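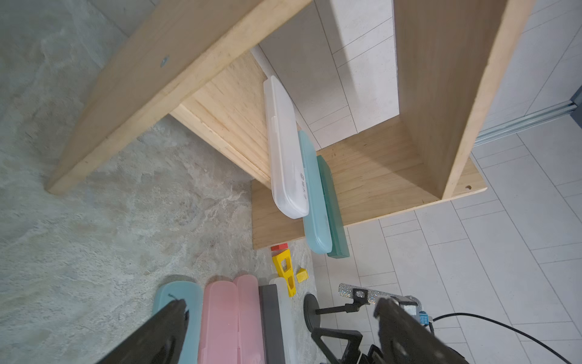 Ticket: Label printer at Urlow store skips every second label
Status: Closed
Opened: Oct 31, 2024
Site: Hanstead Stationery, Urlow

Reported
Shelf labels for the pencil case range print with a blank between each one. Barcodes scan normally. Stock is the 25 mm roll from Anmont, in use since June.

Checked
Gap sensor clean. Test page from the printer menu feeds correctly — no skips. Same job sent from Shemweta, skips on every label. Second roll tried, same result.

Cause
The template in Shemweta had its page height set to 2 labels plus the gap. The printer was doing what it was told.

Fix
Page height reset to one label, gap set to 2 mm, sensor recalibrated. Printed 5 labels in a row without a blank. Template saved to the shared folder.

Open item
Hanstead's other stores may have a copy of the old template — check the page height before swapping any hardware.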